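The first thing Upendo Kirui asked me when I walked into the Warnby repair shop was whether I'd had coffee yet. The second was whether I wanted to see her get beaten at her own job (she was kidding, mostly).

Upendo has been putting small things together and taking them apart here for years, and until last September she did it with a crew of two and a lot of wrist tape. Now the arms get a share of the screws. Colm Gallagher, who runs the floor, told me the shop sends out 210 orders in a good week, and he used to lie awake over every one of them!

I figured I'd find people glaring at the machines. What I found was Upendo leaning in with her chin on her fist, muttering at them like a driving instructor.

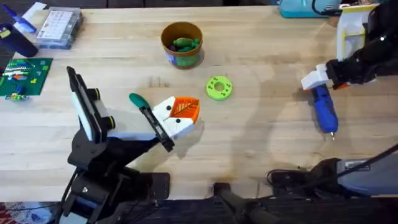 Two arms at the wooden bench in Warnby, the one on the right with the blue tool in its grip.

"My hands don't hurt on Fridays," she told me, and then she gave me the other half of it. Her day is more watching now, and watching wears her out in a way turning screws never did. She misses the chatter too – it's hard to gossip when you're keeping an eye on two arms at once.

Victor Athumani, 38, feels differently. He asked to learn the setup side, got a raise out of it, and now he's the guy everyone yells for when a grip goes wrong. He loves that. He also wishes somebody had asked the crew before the arms were ordered, and Colm, to his credit, didn't argue when I brought it up. "We told them on a Monday and had the bench cleared by Wednesday," he said. "I'd do that part over."

Upendo still does the fiddly orders by hand, and she picks which ones those are.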